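Home robots - your questions, quick answers
Poltetti Household Help > FAQ
Updated October

Short answers, we're busy. Longer ones in the Rulow guide.

Can a robot put the mugs away yet?
Sort of. One mug, one arm, a table with not much on it - yes, often enough. A full sink on a Tuesday night, no. 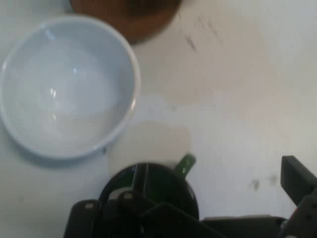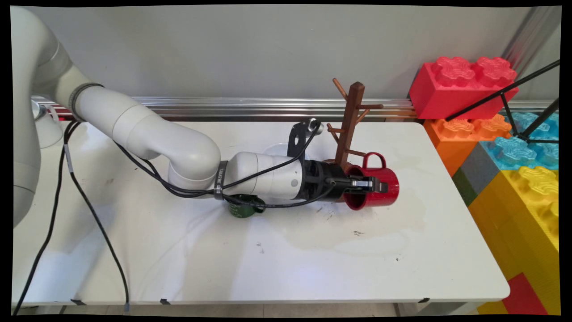
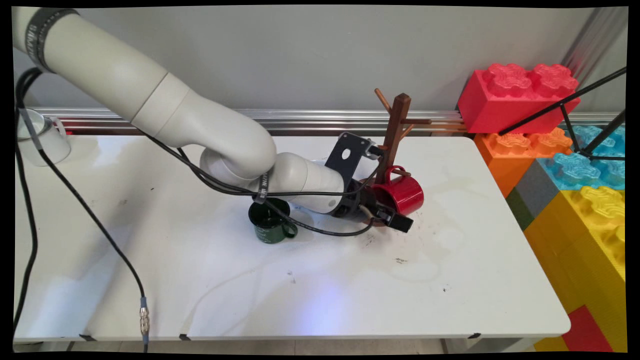

Mugs and a robot arm. Green mug in the gripper in the first, red one on its side in the second, red one on a peg in the third.

Why are mugs hard?
Handles. Has to be the right way round or it won't go on the peg. Shiny glaze dosen't help either.

How good is it?
In our own Gerkamach trial: 538 tries, 46 dropped or missed. Fine for a trial, not fine for your best china.

Is it quick?
No. You'd do 12 mugs while it thinks about 3.

What about laundry?
Towels, slowly. Fitted sheets, forget it. Socks - ask again next year.

Shop floor any better?
Yes, much. Same part, same place, all day. Packing and shelf filling are the ones to watch.

Will it wash up as well?
Not ours. Loading a rack is being worked on, scrubbing a burnt pan isnt.

Can I buy one?
Not from us, not yet. Join the Carrier list at the bottom of the page and we'll email when theres a price.

Safe with kids and pets?
Keep them out of reach of the arm. Always.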